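Practical Teaching Room - Safety Inspection, Term 1
Rantala College of Teacher Education, Erkbridge campus
Room 13, Block 2
Inspection date: Fri 20 December

1. Exits and routes
1.1 Door opens fully and closes unaided: Pass
1.2 Route from rear seats to door clear: Pass
1.3 Evacuation plan posted: Fail. Plan shows the old Clarnport annex. Replace before trainees return.

2. Furniture
2.1 Work surfaces stable, edges sound: Pass
2.2 Aisle width at least 900 mm: Pass with comment. Narrows when the whiteboard is moved for microteaching sessions.

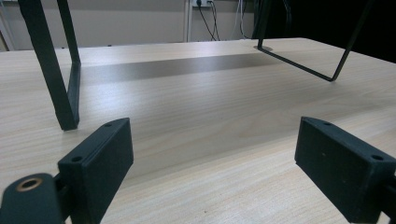

2.3 Stacked chairs secured: Fail. Stack by the window exceeds the limit in the room rules. Split into two stacks.

3. Electrical
3.1 Portable equipment tested and labeled: Pass with comment. Document camera, asset 651, is due in May.
3.2 Extension cords not in series: Pass
3.3 Floor box lids closed: Pass

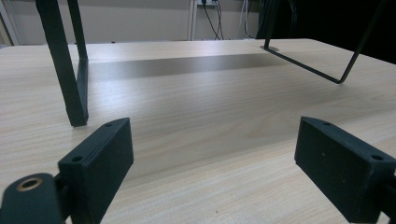
Item 2.1 - tabletop, light wood grain.

4. Shelving and storage
4.1 Shelf units level and steady: Pass
4.2 Containers closed: Pass with comment. Applies to all demonstration materials, including those brought in for science methods classes.
4.3 Heavy items stored below shoulder height: Pass 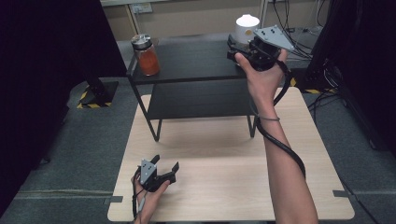 Item 4.2 - lidded jar and white container on upper shelf.

5. Records
5.1 First aid log current: Pass
5.2 Room induction signed by all trainees: Open. Vikine cohort sheets not received.

Result: conditional pass. Items 1.3 and 2.3 to be closed before the room is next booked. Item 5.2 carried forward.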